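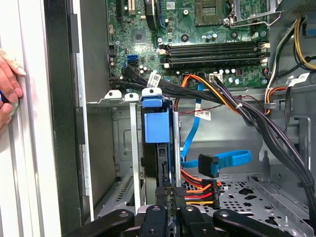
I moved to Demholm in December and since then I try to learn how people here get rid of old things. In my country we keep everything, so for me it is a new skill. Short thread.

First lesson: the second-hand market is not about price. I put my old desktop computer for 200 and got 24 messages the same evening. Only one person came to see it.

That person was Azucena Orozco, and she bought my bookshelf instead. Now we are friends, so I count it as a good sale.

Second lesson: write the bad things first. Scratches, missing screws, smell of smoke. My neighbor Halvard taught me this. He sold a sofa with the title "Ugly but strong" and it was gone before lunch.

Third: do not write "like new" if you do not mean it. I did this with a lamp. The buyer was polite, but I still feel a little ashamed when I meet her in the bakery.

Fourth: people ask "is it still available" and then they disappear. I thought my English was the problem. Khoa says it happens to him too, and he was born here - so I stopped to worry.

Fifth: some things are better to give away. I left two boxes of books at the free shelf on Vaher Street. One dictionary came back to me as a birthday gift.

My bicycle is next. I want 400 for it, Halvard says 306 and will not explain this number. If you live near Demholm and you are tall, please write to me.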